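8/12/19, plume maps, Declercq Reservoir

Back at the sediment question. Kavinda's draft map went round on the group drive on Friday and has already been called "the result" in two emails, so I want my objections written down before they get harder to raise.

The claim: after the storm, a plume of suspended sediment came in through the north inlet, ran the length of the reservoir and was still visible at the dam when the satellite went over. The map shows it as a tan tongue, very handsome, with a tight outline drawn round it. The outline comes out of Stustus at default settings. I asked Kavinda what the threshold was and he had to look it up.

What we have:
- one clear satellite pass after the storm, thin haze over the west shore
- one clear pass from before, in March, different sun angle, water level well down
- bottle samples from 17 stations, boat run by Veerle and Kobe
- the Vosolon turbidity probe on the dam tower, when it felt like logging
- inflow at the north gauge, fine as far as I can tell

What we don't have: a pass during the rise, any depth profile worth the name, or a sample from inside the part of the tongue that everybody keeps pointing at. Seven of the stations fall in the north arm, where nobody disputes there was mud. The rest are spread down the east side where the boat could get in. So the middle stretch of the tongue, the part that makes it a tongue, is resting on color and nothing else.

I'm not saying it isn't there. The inflow was big, the inlet banks are bare, and it would be odd if nothing came down. My trouble is with the outline and with the word "reached."

Reran the classification this morning with the haze correction on and then off. With it off, the tongue gets to the dam. With it on, it stops short somewhere past the narrows and there's a separate pale patch by the tower. Same pass, same water, same person at the keyboard. When a result changes that much on a tick box I would like to see both versions in the report, side by side and the same size. Kavinda thinks this will confuse people. It might. They would be right to be confused.

Checked the March pass for anything similar. There is a pale band in roughly the same place, fainter, with no storm behind it. Could be the shallow shelf showing through with the level down. Could be wind streaks. Could be the same haze habit on that side of the valley. The old survey chart has a shelf there but the chart is older than the last dredging, so I don't give it much weight either way.
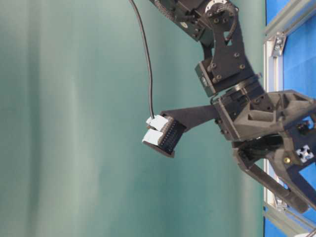 Sediment in surface water changes color by degrees, and any method that gives it a hard edge has picked that edge for you. Haze, low sun, a shallow bottom and a bit of wind chop all shift the color by degrees too, which makes them very hard to tell apart from mud on brightness alone. Take the green backdrop behind the arm in the picture: soft bands of lighter and darker green, and a paler stretch left of center that goes almost whitish. Put that through the same steps with the same threshold and I'd bet on getting a nice pale tongue with an outline round it, running down the backdrop. No one would write a paragraph on where it came from. I want the plume to pass a test that the backdrop would fail, and so far I don't see which test that is.

Candidates for such a test, in the order I'd trust them:

Band ratio, red over green. Haze should lift both and leave the ratio mostly alone; mud should push it up. Tried it quickly before lunch. In the north arm the ratio is plainly high. South of the narrows it drops to something I can't separate from the open water on the east side. Needs doing again with the glint pixels masked, as I was lazy about those.

Bottle samples against the map value at the same spot. Marloes has the filter weights for all but two stations; those two filters tore and she is rightly refusing to guess. Plotted what there is. Lovely line in the north arm. Down the east side it's a blob. If I draw one line through the whole lot it looks convincing, and that's entirely the north arm doing the work. I'd ask everyone to please stop quoting the single fit.

The tower probe. It does go up after the storm. It also goes up on two calm days before it, and Anouk's note from the last service visit says "wiper slow, cleaned." A slow wiper gives you a rising number from slime. I've asked her whether the calm-day rises came down on their own or only after the cleaning. If they came down on their own I'll be more friendly to this instrument.

Travel time. This is the one that bothers me and I haven't seen it in anybody's notes. From the gauge record the inflow peak was overnight. For the tongue to be at the dam by the time of the pass, the surface water has to cover the full length faster than the drifters did last year in a stiff north wind. The wind during the storm was from the south for most of it. You can get round that if the muddy water went under as a density current and came up at the dam, and it may well have, it was cold water coming in. But then it would not have been drawing a tongue on the surface all the way down. Pick one.

Talked to Kobe after lunch about what the boat crew saw. He says the water was brown at the inlet, "tea with milk" at the first narrows, and after that he stopped noticing. Veerle's field sheet says "greenish, some scum" for the lower east stations, no mention of brown. She was filling that in on the day so I take it over anybody's memory, Kobe's and mine included. Scum is interesting. If there was a bloom on the go in the lower basin, then a pale surface signal there could be algae and no mud involved at all. We didn't filter for chlorophyll. Are there any bottles left in the cold room? Marloes to look. They'll be past their best, and I won't lean on them for a number, but a glance under the microscope would at least tell us if there's something alive in there.

Bistum called in the middle of all this, wanting to know when the figure will be ready for their newsletter. I said the north arm part is ready now and they can have it today. They said the north arm part isn't very striking. I can't help with that. The inlet banks are where their money would go in any case, and the north arm is what shows the banks shedding. They get no more use from a plume at the dam than we do, apart from the look of it.

Kavinda's answer to most of the above, to be fair to him, and he went through it patiently:
- the tongue follows the old river channel, and haze would have no reason to
- default threshold is what the previous reports used, so changing it breaks the comparison
- the east side stations are in a back eddy and would be clearer anyway

The first is a good point and I don't have a reply. I'd like to see the channel drawn from something newer than that chart before I give it full marks, but a curved feature that matches a curved channel is hard to wave off. The second I don't accept; if the threshold was unchecked in the earlier reports then we have several unchecked maps. The third could be right. It also means the samples can't support the tongue, and the draft says twice that they do.

Wording I can live with for now: "Sediment was present at high levels in the north arm. A pale surface feature extends toward the dam; its cause has not been established." Kavinda says this reads as if written by a lawyer. Left it in the draft in brackets.

To do
- red/green ratio again, glint masked, both haze settings (me)
- threshold sweep in Stustus, keep every output, including the ugly ones (Kavinda)
- cold room bottles, microscope (Marloes)
- wiper dates against the calm-day rises (Anouk)
- ask for the post-dredging survey, there must be one (Veerle)
- take the outline off the shared copy of the map until the sweep is done. Kavinda agreed to this one, reluctantly. Checked at five, it's still on.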